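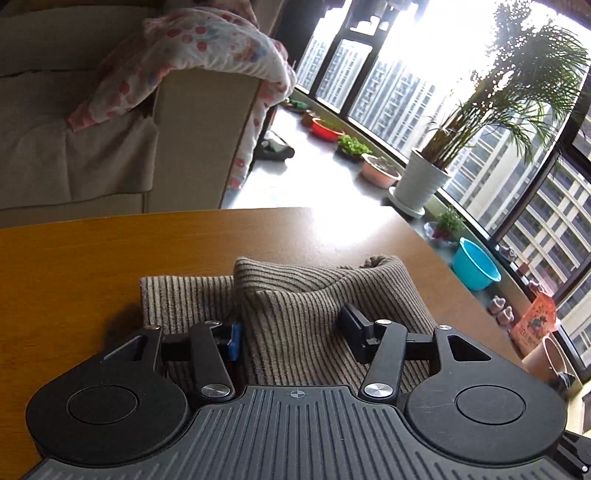

The laundry test

Ask people what they want a robot for and very few say backflips. They want the washing folded. I have been asking friends, neighbours and the man at the tyre shop for years now, and laundry wins every time, usually with the dishwasher a close second.

I used to think folding was the easy bit of housework. Then I started reading about how machines do it, and I have been hooked ever since! A steel bracket on a production line is the same shape every time it comes past. A jumper has no shape at all until somebody gives it one. Pick it up by the hem and it becomes a long thing, pick it up by the middle and it becomes a lump, and half of it is always hiding behind the other half. Add stripes that bend wherever the cloth bends, or a sleeve turned inside out, and you begin to see why factories were full of robots decades before anyone dared let one near a pile of clothes.

So, can they do it yet? My answer is nearly, and I think nearly is wonderful. Kenska, a small firm I have followed since its first clumsy videos, put out a film in September of its two-armed machine working through 8 towels without a person touching anything. It took its time. One towel went round 4 times before the corners met. But it noticed the corners were wrong and went back to them, and I sat in my kitchen grinning at a towel.

Shop floors are a bit further on, as you would expect. The Hameveck laundry does 200 sheets in a morning with a feeder and a folding table, and does them beautifully, provided they are all sheets. Hand it a fitted one and a person has to step in. At home nearly everything is a fitted sheet, so to speak. There are socks, a child's cardigan, something knitted by an aunt, and it all comes out of the basket in a knot.

What cheers me most is how much of the recent progress has come from people paying attention to hands. We pinch, we let a bit slip, we pinch again further along. Two fingers can do a surprising amount of that if they close in the right place, and for soft things the right place changes every second.

I would put up with a slow one, too. If it took all night over one basket I would be asleep anyway - and I have never once finished a basket in an evening myself. 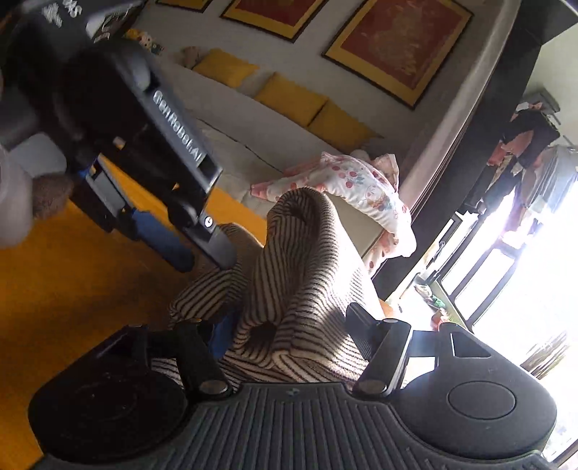
Lorna Manalo thinks I am too easily pleased. She wrote to me after my last piece to say that folding is only the middle of the job, and that a machine which can't empty the drum, find the missing sock and put the pile in the correct drawer has saved her five minutes at most. She would sooner have a better airing cupboard.

She has a point about the drawers. I still want the towel robot, though, and I have cleared a space for it next to the ironing board.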